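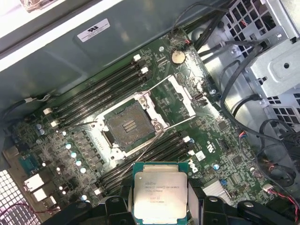 4 min read

MASTGATE OPENS ITS DOORS (AND ITS BARN) TO COUPLES WHO WOULD LIKE TO GET MARRIED WITHOUT A THEME

For release: December

Mastgate, the wedding venue on the old Tambunan road, has announced a new package for couples who want to be married, fed and home before the babysitter starts charging double. It is called the Plain Wedding. The naming process took one meeting and there were biscuits.

The Plain Wedding seats up to 96 guests, starts at 3 pm and finishes at 9 pm. It includes the ceremony lawn, the barn, a hot dinner served on plates, one cake of a recognisable shape, and a microphone that stays with the celebrant until the speeches and goes back in the cupboard straight after them.

"People kept ringing us up and apologising," said Baiba Pärn, who owns Mastgate and answers most of its phones. "They'd say, I'm sorry, we don't really have a vision. I'd say, do you have a partner? And they'd say yes, and I'd say well, that's the main one."

Couples choosing the package will be asked to make 17 decisions. Mastgate counted the decisions in its existing full-service package as part of the planning for this one and arrived at 1,011, a figure that includes 15 separate questions about napkins. The full-service package remains available, and the venue would like it known that it is still very fond of the people who book it, and of their napkins.

What has been left out of the Plain Wedding will interest some readers more than what has been kept. There is no flower wall. There is no grazing table, although there is a table, and guests are free to graze at it. There are no neon signs. The swing has been taken down for the season following a conversation with an uncle. Sparklers were never permitted during the fire danger period and the new package extends this courtesy to the rest of the year.

Colours are not specified. Bridesmaids, groomsmen and anyone else standing up the front may wear what they own. Mastgate will supply white tablecloths, clear glasses and the greenery that already grows along the fence, cut on the morning by whoever is nearest the secateurs.

Dinner is by Skutby, the catering business that has cooked at the venue for several seasons, and comes in two versions: lamb, or a mushroom pie that the lamb people always end up asking about. Both come with potatoes. Children get sausages. Dietary requirements are handled properly and with no sighing, provided they arrive in writing before the final numbers are due. Skutby has asked that "I'm mostly vegetarian" be resolved at home first.

Music can be a playlist, a band of up to four people, or a cousin. Cousins need to be cleared with the venue and should bring their own leads. All amplified sound goes off at 8.45 pm out of regard for the neighbouring property, which keeps alpacas and a lawyer.

The photographer is up to the couple. Family portraits are limited in the running sheet to half an hour, which Ms Pärn describes as generous.

"I've watched a good many sunsets missed by people having their photo taken in front of them," she said. "We've got a nice one most nights. It comes down behind the water tank. You can stand there with a drink and have a look at it, it's included."

The package was tried out over the past year with a handful of couples who had agreed to be guinea pigs in return for a discount. Their feedback has been taken on board. There is now a second coat rack, the gravel near the accessible toilets has been replaced with paving, and the welcome drink is no longer a surprise.

Bookings and guest lists are handled through Barnix, the online system Mastgate moved to last winter when the exercise book got wet. Couples will receive a login and all their decisions appear there in order. Any left blank by a month out will be made by Ms Pärn, who favours chocolate cake and round tables. Several of the trial couples left the lot blank on purpose and are said to be very happy.

Plain Weddings will run from autumn through to the end of spring. Summer dates may be added once the barn fans have been seen to.

An open afternoon will be held at the venue for anyone who wants a look around. Come at 2 pm and park in the bottom paddock, not the top one. Pie will be served. No one will ask how you met unless you bring it up.

ENDS

About Mastgate
Mastgate is a family-run wedding and function venue with a barn, a lawn, a dam and a good supply of shade. It also hosts birthdays, wakes and the annual dinner of the district bowls club, whose members have been having Plain Weddings, minus the wedding, for years.

Media contact
Baiba Pärn, owner, Mastgate. Interviews are welcome in the mornings. Photos of the barn, the lawn and the pie can be supplied on request. The dam is available for filming but the geese are not.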